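モバイル端末概論 第6回配布資料
端末の流通経路とファームウェアの仕向地管理

1. 今回の範囲

前回は無線部の認証と対応周波数帯を扱った。今回は、同一の型番をもつスマートフォンが販売経路ごとに異なるソフトウェア構成で出荷される仕組みと、その後の更新配信を扱う。ハードウェアの差分は必要な範囲で触れるにとどめる。

例として、端末メーカーFlolteroの機種Godoyを用いる。通信事業者Drulowが扱う事業者版と、直販のオープン版があるものとして読むこと。

2. 用語

仕向地:出荷先の国または地域、および販売主体の組み合わせ。同じ国であっても、事業者版とオープン版は別の仕向地として管理される。

SKU:在庫管理上の最小単位。色、記憶容量、仕向地の組で決まる。型番とは一対一に対応しない。

ベースイメージ:全仕向地に共通するシステム領域。

仕向地オーバーレイ:ベースイメージの上に重ねる差分。APN設定、緊急通報番号、初期アプリ、音量制限、起動画面などを含む。

段階配信:更新を対象端末の一部から順に公開する方式。英語のstaged rolloutに相当する。

3. 仕向地の判定

Godoyの場合、初回起動時の判定は次の順で行われる。

(1)不揮発領域に書き込まれた仕向地コードを読む。
(2)コードに対応するオーバーレイがシステム領域に存在するかを調べる。
(3)存在しない場合は既定オーバーレイを適用し、ログに記録する。
(4)SIMが挿入されていれば、MCCおよびMNCを読み、APN設定だけを上書きする。

(4)で上書きされるのはAPN設定のみである。SIMを差し替えても初期アプリや音量制限は変化しない。過去の答案では、SIMによって仕向地そのものが切り替わるとした誤りが多かった。仕向地コードは工場の最終工程で書き込まれ、通常の利用者操作では変更できない。

初期化を行っても不揮発領域は消去されない。したがって、初期化後の端末は同じ仕向地として再び立ち上がる。

4. 更新の承認経路

オープン版の更新は、メーカー内の試験を通過した時点で配信可能となる。事業者版には、これに加えて事業者側の受入試験がある。Drulowの受入試験は次の項目からなるものとする。

・音声通話、緊急通報、SMSの基本動作
・ハンドオーバー時の切断率
・事業者アプリの起動および権限の確認
・旧版からの更新と、更新中断後の復帰

受入試験で不合格となった場合、修正対象がベースイメージであればオープン版にも影響が及ぶ。オーバーレイだけの修正で済む場合は、事業者版の再提出のみで足りる。設計段階で事業者固有の処理をオーバーレイ側に寄せる主な動機はここにある。

受入試験に要する日数を30日とすると、セキュリティ修正を毎月配信する運用では、ある月の修正の試験が終わる前に翌月分の修正が確定する。この重なりを避ける方法としては、修正をまとめて隔月で提出するか、セキュリティ修正に限り試験項目を縮小するかの二つが一般的である。前者では未修正期間が延び、後者では通信品質に関する退行を見落とす可能性が上がる。

5. 段階配信の設計

配信サーバーRurkergateは、端末識別子のハッシュ値を用いて配信対象を決める。ハッシュ値を0以上1未満に正規化し、公開率pに対して値がp未満の端末に更新を提示する。

この方式では、公開率を上げても、すでに対象であった端末は対象のまま残る。一方、どの更新でも同じハッシュ関数を使うと、特定の端末が常に最初の対象となる。これを避けるため、更新ごとに異なるソルトを加えてからハッシュを計算する。

利用者が設定画面から手動で確認した場合の扱いは、実装によって分かれる。手動確認を優先する実装では公開率の管理が甘くなり、優先しない実装では「更新が来ない」という問い合わせが増える。Rurkergateは後者を採用している。

計算例

対象端末が3662台の試験配信を考える。公開率2%のとき、提示対象の期待値は73.24台である。ハッシュ値が一様かつ独立であるとみなせば、対象台数は二項分布に従い、標準偏差は

√(3662×0.02×0.98)=8.47(小数第3位を四捨五入)

となる。対象台数が期待値から標準偏差の2倍程度ずれることは珍しくない。試験配信の規模が小さい場合、公開率をそのまま台数の指標に用いてはならない。

6. 配信停止の条件

停止条件は配信開始前に数値で定めておく。よく用いられる指標は、更新後の再起動回数、起動失敗率、待機時の消費電流、およびモデムの異常終了回数である。

Rurkergateに集まる報告は、起動に成功した端末からのものに偏る。起動できなくなった端末は報告を送れないため、提示数、ダウンロード完了数、更新完了報告数の差を見る必要がある。ダウンロード完了が573台、更新完了報告が543台であれば、30台が未報告である。このうち何台が故障で何台が単に再起動待ちかは、この数字だけでは区別できない。未報告端末の定期通信が途絶えているかどうかを併せて調べる。

停止の操作は、公開率を0にすることで行う。すでにダウンロードを終えた端末には効果がないため、適用直前にサーバーへ再照会する処理を端末側に組み込んでおく。再照会に失敗した場合に適用を進めるか保留するかは、更新の種類ごとに決める。

7. ロールバック

二面構成のシステム領域をもつ端末では、更新は非使用面に書き込まれ、再起動時に面が切り替わる。起動に規定回数失敗すると元の面に戻る。ただし、利用者データ領域は一面しかない。新しい版がデータベース形式を変換した後で元の面に戻ると、古い版がデータを読めないことがある。

対策として、形式の変換は起動成功の判定が確定した後に行う。また、ロールバック防止カウンタの更新も同じ時点まで遅らせる。カウンタを先に進めると、元の面の検証が失敗し、いずれの面からも起動できなくなる。

8. 演習課題

課題1 Godoyのオープン版にDrulowのSIMを挿入した場合について、適用される設定と適用されない設定を表にまとめよ。

課題2 第5節の計算例で公開率を30%に変更し、提示対象の期待値と標準偏差を求めよ。

課題3 受入試験を縮小する場合に残すべき項目を二つ選び、選択の根拠を述べよ。

提出は次回の講義開始時までとする。計算課題は途中式を省略しないこと。

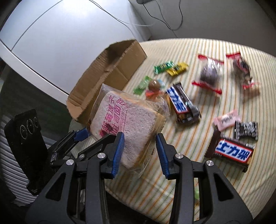 課題3では、第4節に挙げた項目のほかに独自の試験項目を加えてもよい。その場合は、試験に必要な機材と合否の判定基準を併記すること。次回は端末側の電力管理を扱うので、第2回資料の待機状態遷移図を持参すること。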